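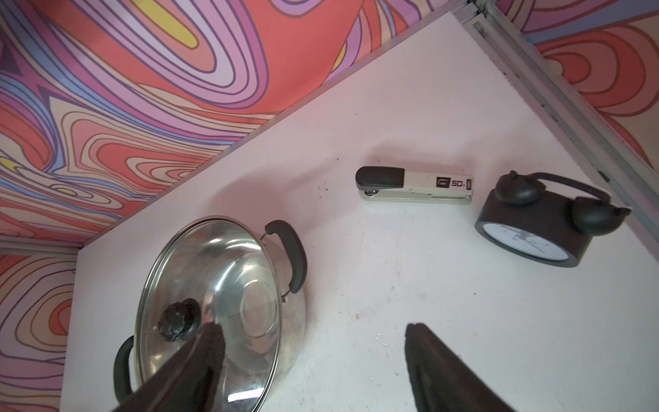 Wrist camera and gripper inspection, cell 2, Clonerside. Completed Tuesday, December 30, 2025, by Nestor Lagman, reviewed by Edit Rácz. Covers the Trunis arm, the two-finger gripper, the wrist camera and the work surface. The camera aim was judged against the wrist view with mixed items on the table: both fingers come in from the bottom edge, the left one over the glass lid of the pot near its knob, the right one pointing to the open area between the pot and the clock. Camera aim is accepted if both fingertips are in view and neither one hides the center of the table.

Status codes: OK, ADJ (adjusted during inspection), OPEN (action needed), N/A.

SECTION A — ISOLATION AND ACCESS

A1. Emergency stop, pendant: OK
A2. Emergency stop, cell post: OK
A3. Lockout point labeled and reachable: OK
A4. Restart requires a separate reset: OK
Comment: Reset button sticks slightly on release. It passed all presses. Replace with the next parts order.

SECTION B — ARM AND WRIST

B1. Base bolts at torque mark: OK
B2. Joint covers seated, no oil at seals: OK
B3. Wrist flange screws: ADJ
Comment: One of four screws had moved off its paint mark. Retorqued and marked again. Check at the start of the next shift and record the result on this sheet.
B4. Cable slack at full wrist rotation, both directions: OK
B5. Hour meter reading: 1558
Comment: Grease service is due at 3000 hours. No action.

SECTION C — GRIPPER

C1. Finger mounting screws: OK
C2. Finger covering, wear and lifting at edges: OK
Comment: The texture is still even on both contact faces. Replace the coverings as a pair, even when one side looks good.
C3. Fingers parallel when closed: OK
C4. Closing force on the Flano gauge, limit 35 N: OK, 33 N
C5. Grip held for one minute with air supply shut off: OPEN
Comment: Slow loss of grip in the last few seconds. Berwyn Jenkins to check the fitting at the valve block first, then the cylinder seal. Until this is closed, do not lift glass or any item with a loose lid.

SECTION D — WRIST CAMERA

D1. Bracket tight, no play by hand: OK
D2. Lens clean: OK
D3. Cable strain relief: ADJ
Comment: Clamp moved back toward the wrist. The old position put a sharp bend in the cable at the connector.
D4. Both fingertips in view: OK
D5. Glare from shiny items: OPEN
Comment: Bright highlights on the glass lid. Exposure is still on the setting from May. Delyth Watkins to lower it one step and compare. Do not move the lights until that has been tried.
D6. Focus on small print at table height: OK
Comment: The "50" on the stapler body is readable. Use the same item next time so the results can be compared.

SECTION E — WORK SURFACE

E1. Table level and fixed to the frame: OK
E2. Table top: OK
Comment: Faint scuffs, small dark specks and a few light smudges. Wipe down. The scuffs are cosmetic and do not need filling.
E3. Metal frame rail: OK
Comment: Dark specks and scuffs along its length. No burrs felt with a gloved hand.
E4. Patterned backdrop flat and secured: OK
E5. Lower travel limit above the table: OK
Comment: Tested at 10 percent speed with the gripper open and again with it closed. Limits are stored in the Gronow controller under program 144. Save a backup before any change to that program.

OPEN ITEMS

C5 — Berwyn Jenkins. Before the next lift of glass items.
D5 — Delyth Watkins. Before the next full run.
B3 — recheck only, Mali Jenkins, start of next shift.

Cell released for use at reduced speed, with the restriction in C5.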